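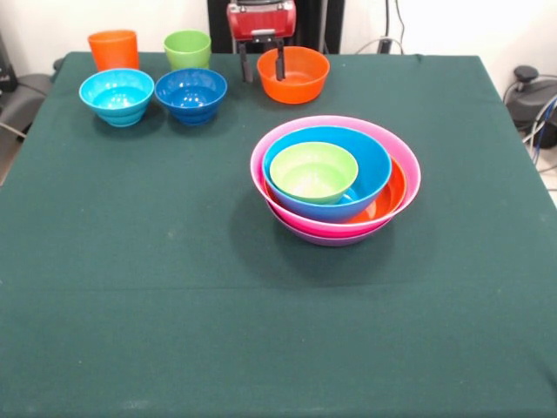
Figure 2. Cups and bowls on the green cloth, with the orange bowl set apart toward the back.

3.2 Materials and layout

The tableware came from the Plastance range and was chosen for bright, easily named colors. Bowls differ in width so that most can be nested, and some have a ribbed outer wall while others are smooth. Cups were kept in the same set because people in the Hamness survey stored them on the same shelf as bowls. The table was covered with dark green cloth to keep the rims easy to tell apart.

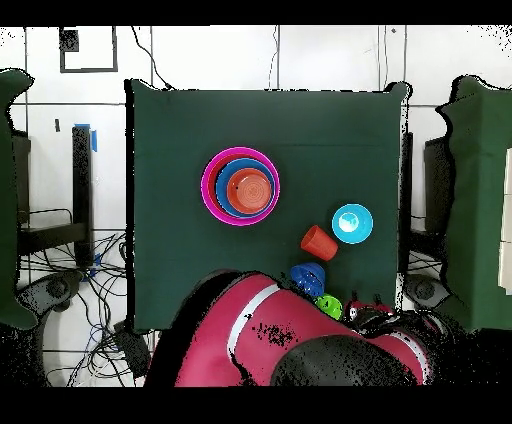

We scored a stack as nested when each bowl sat inside the next larger one, even if the rims were not centered. Off-center stacks were common in the home photographs collected at Sutelby, and leaving them out would have removed 28 of the 1,309 entries. A cup lying on its side was scored as unstacked. Color order was recorded from the outermost rim inward and was not used in the score.

Contact: Yip Household Studies, Sutelby | © 2018 | Back to top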